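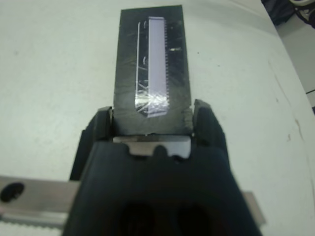
**Robot arms take over the small-box line at Stona**

WINDLEY – Since July, the packing hall of the parts distributor Stona works with robot arms on the line for small boxes. The change came after a trial of nine weeks, and it has moved several people to other work in the same building. According to the company, no jobs were cut.

The arms pick up boxes one by one with a two-finger gripper and set them in a tray for the labelling table. A small camera is mounted close to the gripper, and the software uses its picture to decide where the fingers should close. Glossy packaging was the most difficult part of the trial, says Toon Van Leeuwen, who leads the packing hall. "When the light falls on plastic film, the arm sees a white spot and it hesitates. We changed the lamps two times before we were satisfied."

The installation was done by Drurnar, a small automation firm also based in Windley. The control software is called Fang and runs on a computer beside each bench. Workers can stop an arm with a button or take over by hand from the screen.

Stona employs 53 people in the hall, over two shifts. Before the change, 28 of them took turns on the small-box line, where a packer lifted up to 1,150 boxes in one shift. Most of this group now checks finished trays, handles returns or works at the large-parts counter. Nine have followed a training to become operators and look after the arms themselves.

The opinions in the hall are divided. Some packers say that their wrists and shoulders hurt less at the end of the day. Others find the new work more tiring in a different way, as they must watch a screen for long periods and react when a box is refused. In the first weeks there were also complaints about the noise signal which Fang gives at each refusal. It has been made softer and now sounds only after the second failed attempt.

The operators receive a higher hourly rate. For the people who moved to checking and returns the pay stays the same, but the breaks were changed: they now have a short pause every 90 minutes, away from the screens. The employees had asked for this during the trial.

Van Leeuwen says the speed of the line is for the moment a little lower than before. "A good packer is still faster than the arm – I don't hide this. But the arm keeps the same speed at four in the morning."

Heavy and soft packages will continue to be packed by hand. Stona will discuss the rosters again with the staff before the busy season, and a second training for operators is planned. Employees from both shifts can apply at the hall office.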